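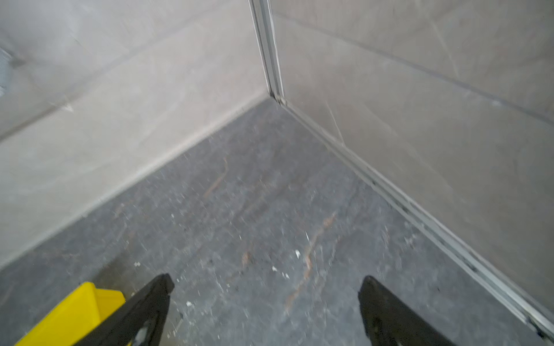 FLOOR AND CORNER CHECK, UTILITY ROOM, GROUND LEVEL
Provach Property Care, Villden site
Tuesday, started 7:40 am, lights on, blinds left as they were

Codes: OK / WATCH / FIX. Comments go under the item, keep them short.

1. Clear walkway, door to back corner
OK. Nothing to trip on along the walking line. Door swings all the way.

2. Loose debris on floor
FIX. White specks scattered across the floor, small stuff, crumbs of something. Floor dusty too. Sweep, then vacuum along both walls. Don't mop first, it just makes paste.

3. Corner where the two walls meet
WATCH. Left wall has smudges and faint streaks, pale panel so it all shows. Wipe with damp cloth + mild soap. No scrub pads please, last ones took the sheen off in the hallway.

4. Rust-brown streaks in floor
WATCH. Thin one running diagonal, shorter one past it. Could be the pattern, could be a stain. Rub test with white cloth before anybody puts cleaner on it. Write the result here: ________
If color comes off on the cloth, call it a stain and look for the source (pipe, leg of a rack, old can).

5. Surface scratches
OK for now. Light ones only. Not a safety item, goes on the wear sheet.

6. Cracks and lifted edges
WATCH. Hard to judge by eye with this floor, pale lines all over it and they look like cracks. Run a hand over it (glove on). Anything you can catch a fingernail in gets taped and reported. Check the middle band first, then along the wall.

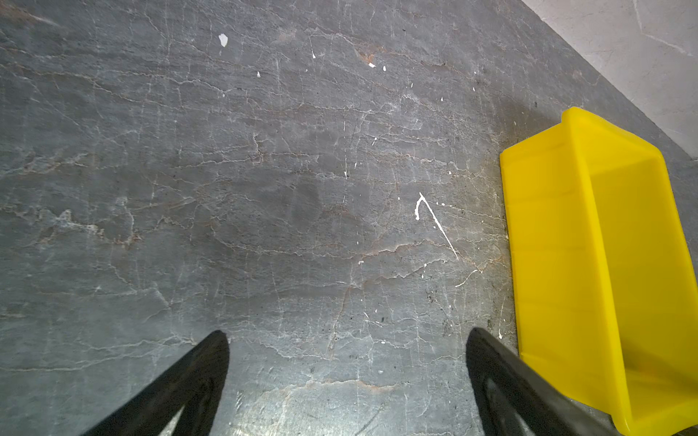
Item 6. Floor by the wall, veining with rusty tints, yellow bin at right.

7. Pitted and rough patches
WATCH. Darker pits, rougher toward the bin side. Grit sits in pits. Use the stiff hand brush, not the broom. Recheck at next walk.

8. Storage bins on floor
FIX. Policy is still 3 inches off the wall and out of the walking line, or up on a shelf. Open top bins need a look inside every time, no blades, no glass, no wet rags. Lift the bin and clean underneath, put it back square. People sweep round them and leave a line of dirt.

9. Slip check
Not done. Need the shoe test on dry floor and again after mopping. Use the wet floor sign, both sides of the door. Mat from Kyriakidis is on order, order no. 299, was supposed to come in May. Until then tape strip stays down at the door.

10. Paint or plaster marks
FIX. White drips and flecks, a blob, a long line bent like an upside down V. Dried on or not, unknown, test one small one first.
- plastic scraper only
- warm water, let it sit, try again
- no solvent till item 4 is answered
- bag the chips, don't sweep them into the drain
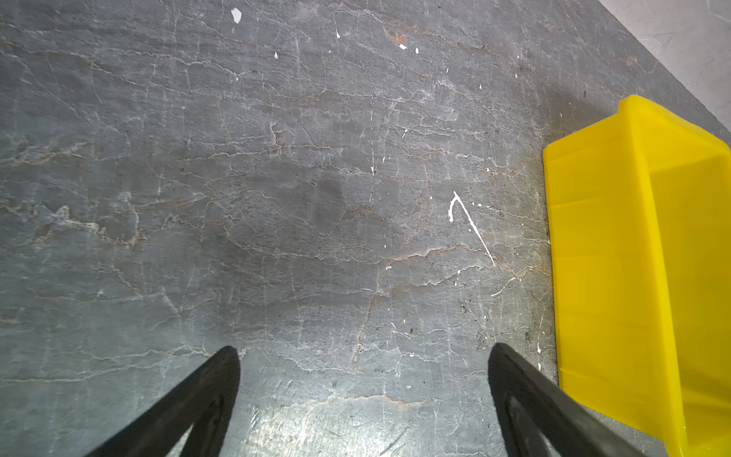
Item 10. White marks on the gray, plus dark scuff near the bottom.

11. Dark scuffs
WATCH. One thin blackish line. Eraser pad should do it. If it comes back in the same spot next week then something is getting dragged there, find out what.

12. Grime beside yellow container
FIX. Small dark dots and grime along the side of it. Same fix as item 8, do them togther.

13. Glare
Comment only. Bright patch of light on the floor, you can't see the veins in it let alone a puddle. Look at it from two sides before signing off dry. Asked Flita for a quote on a diffuser for the light fitting, no reply yet.

14. Drain cover
OK. Seated, screws in.

15. Outlets at low level
OK. Covers on. Keep the mop bucket on the other side of the room.

16. Chemicals
OK. Locked cabinet, sheet taped to door. Sheet is hard to read, reprint.

17. Sign on door
FIX. Peeling at one corner, again.

ACTIONS
Sweep and vacuum whole floor, before anything else. Same day.
Rub test on streaks (4). Same day, result on this form.
Scrape white marks (10). Within 14 days, depends on the rub test.
Bins lifted, cleaned under, put back right (8, 12). Same day.
Slip test (9). Once floor is clean.
Reprint chemical sheet, new door sign. Whenever somebody is at the printer.

Recheck in 21 days or sooner if the floor gets painted near again. If a decorator is coming in, drop cloths down FIRST, wall to wall, taped. Put it in the work order in writing.

Overall: room can be used. Closed shoes only till items 2 and 10 are cleared. No carts over the middle band till item 6 has been felt over properly, I only did the part by the door and ran out of time.

Finished 8:15. Copy to site folder, orignal stays on the clipboard.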